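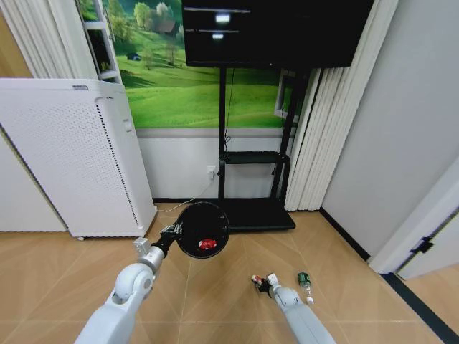

Learn > Science for Kids > Everyday Stuff > Why Do Things Slide?

Last updated: November

Why do some things slide and other things stick?

Try this. Put on socks. Run a little way on a smooth floor, then stop. Whoosh, right? Now do it in sneakers. You stop dead. Same floor, same you. What changed?

Friction changed.

Friction is a force. It shows up whenever two things touch and one tries to move across the other. It pushes backward against the sliding. Big friction = hard to slide. Small friction = easy to slide, and maybe you land on your bottom.

Where does it come from?

Look at a table top. Looks flat. But if you could shrink down smaller than an ant, way smaller, you would see hills and valleys all over it. Everything has these. Glass, paper, your fingernails. When two bumpy surfaces press together the bumps catch on each other. Also, at the spots where they really touch, the two surfaces stick together a tiny bit. To slide, all of that has to let go. Over and over and over.

Rubber is good at grabbing because it's squishy. It squeezes down into the little valleys. That's why sneaker bottoms are rubber and sock bottoms are, well, sock.

Does heavy matter?

Yes! Push an empty cardboard box across the floor. Easy. Now put nine big books in it. Much harder. The weight squashes the box and the floor together so they grip more. Take the books out again and it goes back to being easy. (Put the books back on the shelf after please.)

Starting is the hard part

Ever help push a couch? You push and push and nothing, and then suddenly it goes and you almost fall over it. Things sitting still hold on tighter than things already moving. Scientists have names for the two kinds. Static friction is the sitting still kind. Sliding friction is the moving kind. Static usually wins, so the first shove has to be the biggest one.

Rolling is sneaky

Wheels don't scrape along the ground. They roll, so each bit of wheel touches down and lifts off again. Way less friction. A suitcase with wheels is easy to pull. Tip it on its side and drag it, ugh.

But a wheel still needs some friction or it would just spin in place. Cars on ice do this. Lots of spinning, no going.

Is friction good or bad?

Both. Depends what your doing.

Friction you want: walking, writing with a pencil, bike brakes, holding a glass of milk, knots staying tied.

Friction you don't want: a squeaky hinge, a zipper that won't zip, a slide at the playground when you're wearing shorts and your legs stick. Ouch.

When people want less of it they put something slippery in between. Oil on a bike chain. Soap on a stuck ring. Water at the water slide. The slippery stuff keeps the bumps apart.

Friction makes heat

Rub your hands together fast. Count to 50. Warm! All that moving energy has to go somewhere and it turns into heat. Striking a match works this way too (grown-ups only for that one).

Test it: the ramp race

You need a big hardcover book or a tray, an eraser, a coin, an ice cube and a ruler.

Line up the eraser, the coin and the ice cube on one end of the book. Lift that end up slowly. Slow slow slow. When something starts to slide, measure how high the end is and write it down. Keep lifting till they have all gone. Do it three times becuase the first go is always messy.

Whichever one goes first has the least friction. Guess before you start! Then tape some sandpaper or a dish towel on the book and race again. Did the order change? Put a towel under everything for the ice.

Words to know

Force: a push or a pull.
Friction: the force that fights sliding.
Surface: the outside of something, the part you touch.
Lubricant: slippery stuff like oil that cuts down friction.

Written by Akua Korletey. Ramp race idea from Jairo Cuadros.

Related
Why is ice slippery?
What makes a magnet pull?
How do bike brakes work?
Why does a ball stop bouncing?
Heat: where does it go?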